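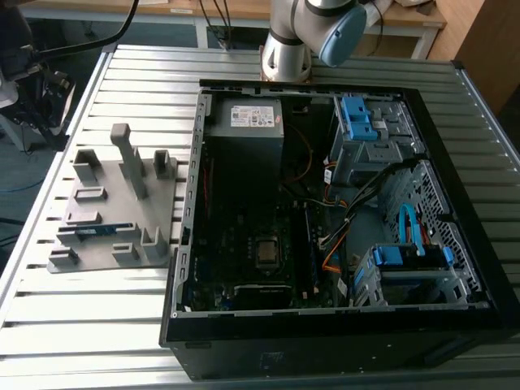 # Call for participants: Clellex student robot assembly project, January intake

The Clellex robotics club is looking for 11 students to join its computer assembly project. The project teaches a robot arm to do small jobs inside an ordinary desktop PC: seating a memory stick, plugging in a cable, closing a latch. Work takes place at the Biltby workshop, on the ground floor, in the evenings from 5.30 pm.

Places are open to anyone enrolled on a full-time or part-time course. You don't need to be studying engineering. Two places are kept for first-year students.

## What you would be doing

The current task is memory. A RAM stick waits in a slot on a grey 3D-printed plate beside the open tower. The arm has to collect it, carry it over the case and bring it down to the right slot on the motherboard at the right angle. We call this the Culo task, after the sheet it was first written up on.

Participants work in pairs. In a normal session one of you drives the arm and the other resets the table, keeps the log and watches the cables. You swap halfway through. Each attempt is recorded, whether it goes well or badly, and the target for the term is 1,936 logged attempts. Last term's group finished on 1,290. 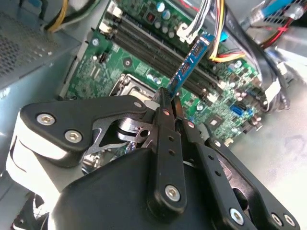 Most failed attempts go wrong in the last few millimetres. The stick goes in tilted, or the fingers hold it too low and there is no room left to push. You will spend a fair amount of time on this, and some of it is repetitive. Please bear that in mind before you apply.

There is also design work for those who want it. The holders on the plate are drawn and printed by club members, and we'd like new ones for shorter sticks and for expansion cards. A smaller group looks after Rebelo, the software we use for labelling the recordings.

## What we ask for

- One evening session a week for the whole term
- Steady hands and some patience
- Willingness to write clear notes that someone else can follow
- Safety induction completed before your first session (we run it, and it takes 2 hours)

Experience with Python, CAD or PC building is useful -- please mention it -- but it isn't required.

## What you get

The project is unpaid. Tools and parts are supplied, and travel to Biltby is refunded if you keep your tickets. Members who finish the term receive a signed record of their hours, and may use the recordings in coursework with the club's agreement.

## How to apply

Pick up a form at the Biltby front desk or ask for one at any club evening. Tell us which course you are on, which evenings you can manage, and whether you would prefer driving, design or labelling. Half a page is enough. Forms should be back at the desk by noon on the last working day of the month. We reply to everyone who applies, and those without a place can ask to go on the reserve list.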